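Home > Kitchen > Cookware Care > Burnt Pots

Burnt-On Pots: Which Tricks Work and Which Ones Waste Your Vinegar

Every few months somebody forwards me another miracle cure for a scorched pot. I've been writing this page for Feldale Kitchen Notes long enough to have tried most of them, and I scorch enough rice to keep the experiments going.

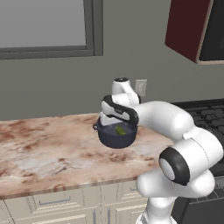

The baking soda and vinegar volcano comes first, as it's the one everybody swears by. Pour one on the other and you get a lot of fizz. The fizz is carbon dioxide leaving. What stays behind is mostly salty water, and salty water doesn't do much to burnt oatmeal. Baking soda by itself is useful. Vinegar by itself is useful. Mixed together they cancel each other out, and I don't care how good the video looked.

What I do for ordinary scorching

Scrape out whatever is loose with a wooden spoon. Put in enough water to cover the burnt part, add 2 tablespoons of baking soda, and bring it to a low simmer. Leave it 15 minutes, turn off the heat, and go do something else. By the time the water has cooled, most of the black stuff should push off with a nylon scrubber. If it doesn't, do it again. A second round beats scrubbing harder.

Skip this on bare aluminum. Baking soda and heat will turn it gray and you'll be blaming the pot.

Chalky white film

That's minerals from hard water, and now vinegar gets its turn. One part vinegar to four parts water, warmed up, ten minutes, rinse. The rainbow marks on stainless come off the same way. Lemon juice also works, but it costs more and I don't see the point unless you've got a tired half lemon rolling around in the fridge.

Things I've given up on

Dryer sheets. The tip says to soak the pot overnight with a dryer sheet floating in it. I tried it on a badly burnt saucepan and tried plain hot water and dish soap on its twin. I couldn't tell which was which in the morning, except that one smelled like laundry. I don't want my soup pot smelling like laundry.

Cola. It's a weak acid with a lot of sugar in it. It loosened a little, and then I had a sticky pot.

Ketchup. Fine for brightening copper. On burnt-on food, forget it.

Aluminum foil balls. They do take off the black. They also take off part of whatever is under the black, and on a coated or enameled pot that's the end of the finish.

Special pastes and powders

I've tested two lately. Tredeo is a gritty paste in a tub and it cleaned the outside bottom of a stainless pot well enough, though a cheap scouring powder did the same job on the other half. The Skovberg scraper set is just three pieces of hard plastic with rounded corners. An expired gift card does nearly as well — I've used one for years — but the scrapers are easier to hold with wet hands, so I'll let them off.

Nonstick and enamel

No steel wool, no powder, no oven cleaner. Warm water, soap, soft sponge. If food has started sticking all over a nonstick pot, the trouble may be a film of cooked-on oil, and a baking soda simmer can help with that. If the coating is flaking, cleaning won't fix it. Throw it out and stop reading tips.

For enamel, let the pot cool before it goes anywhere near cold water. I cracked the lining of a very nice one this way and heard it go.

"Seasoning" a stainless pot

Readers keep asking. The claim is that if you heat oil in stainless steel once, nothing will ever stick again. It lasts until the first proper wash. Heating the pot before the oil goes in, and leaving the food alone until it lets go by itself, gets you most of the same benefit every time.

Not burning it in the first place

Heavier bottom, lower flame. For beans and thick soups I turn the burner down further than feels right and stir along the bottom, where the trouble starts, instead of swishing the middle around. Swati's Lentil Soup, over on our recipes page, is the worst offender on this site. The recipe says medium heat. Use low and give it longer.

Got a trick I haven't listed? Send it in, but please try it next to plain soap and hot water first. Plenty of them lose.

More in Cookware Care: Cloudy Glasses | Wobbly Pot Handles | Cutting Boards That Smell Like Onion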